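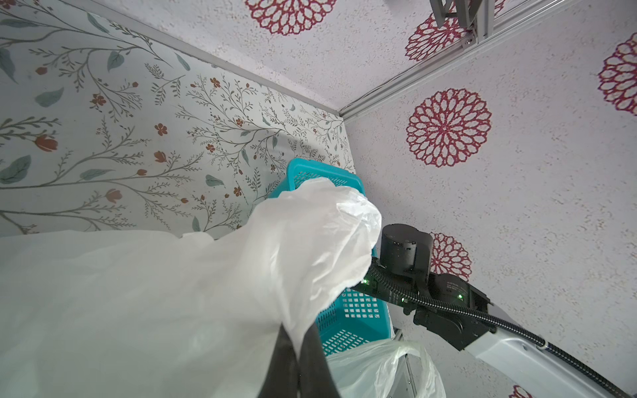

Beutel und Korb am Vorführplatz, gesehen vom Handgelenk des Hukenik

Hukenik Zweifinger-Greifarm: Vorführung bei Jeltside

Wer einen Greifarm kaufen möchte, hat meistens schon viele Filme gesehen, in denen saubere Würfel von links nach rechts gestellt werden. Das ist hübsch anzusehen, und wir haben solche Würfel auch im Schrank liegen! Aber die meisten Anfragen, die uns erreichen, drehen sich um ganz andere Dinge: um Beutel, Folien, Säcke, um alles, was knittert und nachgibt und bei jedem Griff anders daliegt. Deshalb zeigen wir den Hukenik an unserem Vorführplatz am liebsten mit Kunststoffbeuteln und einem gelochten Korb, und Sie dürfen dabei so nah herankommen, wie es die Markierung am Boden erlaubt.

Was Sie bei uns erwartet

Eine Vorführung dauert 90 Minuten. Berhanu Tekleab, der den Platz bei uns betreut und den viele von Ihnen schon vom Telefon kennen, beginnt mit einer kurzen Runde am Arm selbst: Gelenke, Kabelführung, Greiffinger, Kontrollleuchten. Danach geht es an die Arbeit. Der dünne Beutel wird am gerafften Hals gefasst, dort, wo mehrere Lagen Folie übereinanderliegen und die Finger genug Material zwischen sich haben. Wie hoch man greift und in welchem Winkel man an den Korb heranfährt, probieren wir gern gemeinsam mit Ihnen aus (und ja, dabei darf auch einmal etwas herunterfallen, dafür ist der Platz da).

Bringen Sie bitte eigenes Material mit! Zwei oder drei Beutel aus Ihrem Betrieb sagen uns mehr als jedes Datenblatt. Wer mag, bekommt die Aufnahmen der Handgelenkkamera hinterher auf einem Stick mit nach Hause.
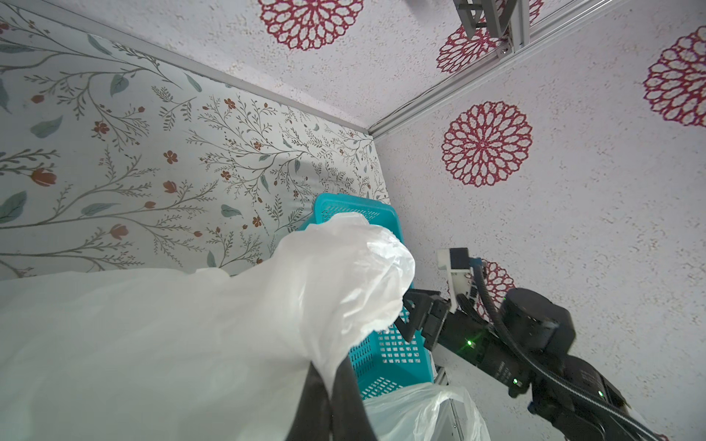 Foto: Jeltside / Vorführplatz Hukenik

Der Aufbau

Der Arm arbeitet in einer Zelle mit Rahmenprofilen aus Aluminium. Die Wände haben wir mit gemusterten Tapeten bezogen, eine mit Zweigen und kleinen Blüten, die andere mit großen roten Blütenkreisen. Besucher fragen oft, ob sich so eine Zelle auch im eigenen Haus aufbauen lässt. Das geht sehr gut, und die Wandflächen können Sie gestalten, wie es Ihnen gefällt. Am Nachmittag bleibt meist noch Zeit, die Steuerung Clovo in Ruhe anzuschauen und sich selbst ans Pult zu setzen.

Technische Angaben

Modell: Hukenik, Ausführung mit zwei Greiffingern
Reichweite: 900 mm
Steuerung: Clovo
Anzeige: grüne Kontrollleuchten an Arm und Handgelenk
Gewährleistung: 2 Jahre
Zubehör: Wandhalterung Abdella, Ersatzfinger, Kabelsatz

Teilnahme und Preis

Die Vorführung kostet 160 Euro je Betrieb, ganz gleich, ob Sie allein kommen oder die halbe Werkstatt mitbringen. Beim Kauf eines Hukenik rechnen wir den Betrag vollständig an. Kaffee gibt es selbstverständlich dazu, und wenn Berhanu Tekleab vorher von Ihrem Besuch weiß, meistens auch Kuchen.

Im Januar sind die Plätze erfahrungsgemäß schnell vergeben, melden Sie sich also lieber etwas früher. Schreiben Sie uns über das Kontaktformular ein paar Zeilen dazu, was der Arm bei Ihnen greifen soll, wie groß und wie schwer die Teile sind und ob sie offen oder verschlossen ankommen. Wir rufen dann zurück und stimmen den Termin mit Ihnen ab.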